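Review: Ladex hand-held gripper pair, bought through Zundov
3 April 2021

I wrote this for people who have to put a figure in a budget line before they have touched the equipment. It covers a pair of Ladex hand-held grippers, tethered version, which we have used since the start of March for recording two-handed tabletop tasks. The recordings go to the group that trains the arm policies. My part is purchasing and bench upkeep, so there is little below on data quality and a good deal on cost.

## What was ordered

The order was for one pair, 1780 euros before tax. That covers left and right units, cables, the recording software licence for the first year and one set of finger blocks, already fitted. It doesn't cover a table, a frame, a computer or any spare fingers. Zundov quoted a delivery time of two weeks and met it.

We also had a quotation from Abou Jaoude for their Era set, which is wireless. It was dearer, and the battery packs were a separate line with no stated service life. I couldn't put a replacement interval against them, so I couldn't plan for them, and the Era was dropped at that stage. A lab with more floor to cover might well decide the other way.

## Bench and cables

Allow for the bench when you budget. Ours is a light wooden tabletop with rounded corners, set between grey metal rails, with black struts angled in towards it. The table itself was cheap. The rails and brackets were not, and I had left them out of the first estimate.

The cables are the main point of planning. Each unit has its own, and both have to leave the table without crossing the work. We run one off each side of the operator. With small objects in the middle, such as the white bowl on its base plate with the thin post beside it, the operator wants both forearms free to come in low, and the cable has to have enough slack to follow.
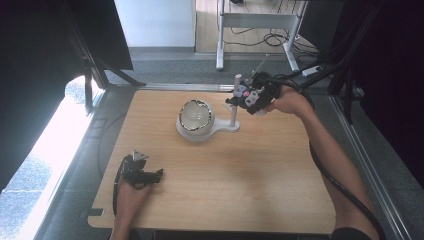
Lauri Tikkanen, reading a draft of this, objected that I was treating the cable as a fault when it is the reason the price is low. He would buy tethered again and spend the difference on a second table. He also pointed out that a cable is a known cost: you can hold a spare on the shelf, and you can see when one needs changing.

I accept the arithmetic. My objection is to the connector, which sits where the wrist bends and has no strain relief worth the name. I have put two spare cables a year into the plan. If Ladex moved the exit point further back along the body I would probably halve that.

## Weight and handling

The bodies are chunky. Operators with smaller hands report that the trigger reach is long, and there is no adjustment. Sessions are limited to what people can hold comfortably, so hours per day should be planned on the operator and not on the equipment. We have settled on short blocks with a change of person between them. If your cost per recorded hour assumes one person working a full day, redo it.

Calibration is simple. Close both units, hold, open both units, hold, confirm on screen. The software then keeps the opening width for the rest of the session. It loses the setting if a cable is pulled out, and it does not always say so.

## Fingers

The finger blocks are the consumable part, and the quotation does not present them as such. They are dark rectangular blocks with small holes in the top. The flat inner faces do the gripping and are still smooth on ours. The edges are a different matter. There are pale scuffs and scratches along them, and on one block the upper rim of the inner face has gone rough, as though a surface layer were lifting. 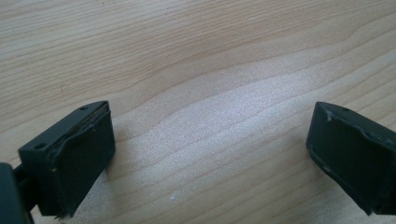 Replacement sets are sold in pairs only, so one damaged block means buying two. Changing them takes seven minutes with the supplied key, including recalibration. The thread inserts feel soft and I would not expect them to survive many changes, so I have asked Zundov for the part number of the carrier. No answer so far.

Toivo Ojala has offered to print replacements in-house. Material cost would be negligible. The question is whether printed blocks would match the supplied ones closely enough for old and new recordings to be used together, and that needs a proper test before it goes in the budget as a saving.

## Planning figures

For one pair, first year:

- Grippers, licence, first fingers: 1780
- Spare cables: 2
- Spare finger sets: 2
- Table, rails, brackets: price locally, and do it before you ask for approval
- Licence from the second year: ask for this in writing, as it is not on the standard quotation

## Verdict

Suitable for a fixed bench with operators who change over often. Not suitable for work away from a table. The price is fair for what is in the box, and the box is short of what you need to start. I would order again from the same supplier, with both spare finger sets on the first order to avoid a second delivery charge.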